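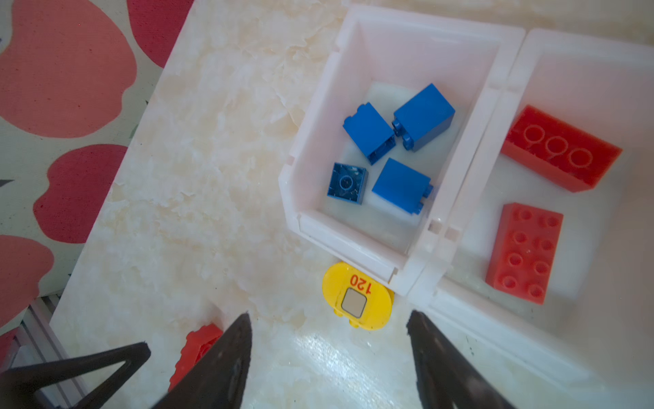

I filled up on Wednesday and it came to 99 quid, which for a ten-year-old estate car is daft. The price of a barrel has been sliding since August, so where's my share of it?

Petrol stations are very quick on the way up and terribly sleepy on the way down. The one in Tultham put its prices up overnight when crude jumped in the spring (I drove past at seven in the morning and the sign had already changed!). Now crude is down and the sign hasn't budged for 32 days. My neighbour Damian reckons they're selling off fuel they bought dear. Fine, but they weren't selling off the cheap stuff cheaply back in April, were they?

I don't want price caps - I remember the queues. I'd just like every station to publish what it paid next to what it charges, once a week, in big numbers. Corton has two forecourts 200 yards apart and I'd love to see them explain themselves. Until then I'm driving slower and grumbling more.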